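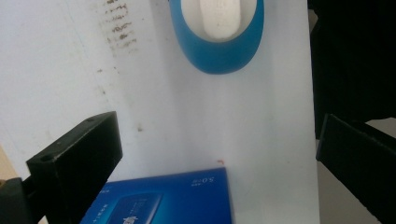

A blue box on the white surface, between the two fingers of the gripper.

Visit to the open day at Urkeck, Gevosville
Thursday, October 25, 2018

I went to Gevosville with one question from my work. I manage a small shop for household goods, and every evening we must clear the counter, wipe it and put the stock back. Can a machine do this for us yet?

Urkeck is a small workshop, 5 minutes on foot from the station. The entrance was free, and I received a badge with the number 203. Our guide explained that they work on picking and placing first, and on wiping later. The gripper has two black fingers, very plain, and a person holds it by hand and does the chore with it. The recordings are then used to teach an arm, which they call Edet. They told us they have 886 recordings of clearing a table. To me it sounded a lot, but the guide said it is little.

I was allowed to try it for three minutes. It is heavier than I expected, and one loses the feeling of how hard one presses. A box is easy to take if you come straight to it. With round things I was slower than my daughter was at four years.

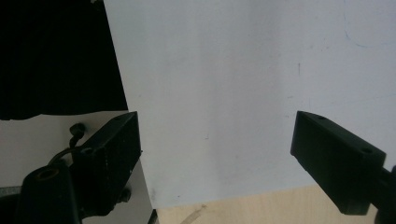
The two fingers open, with the pale floor behind.

After the coffee we saw Edet itself. It took a cup from a shelf and put it in a tray, and then it waited so long that some visitors went away. The Pruster company, which makes shelves, had also a stand there, and they hope for a first test in a real shop in May. I would not sell my cloth and bucket before that.
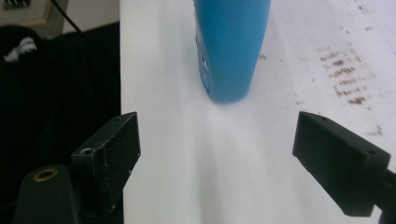 Can such a machine already clear a shop counter alone?
For a few known objects in known places it can, slowly, and with a person near it. Wiping the counter afterwards is still work for a human hand.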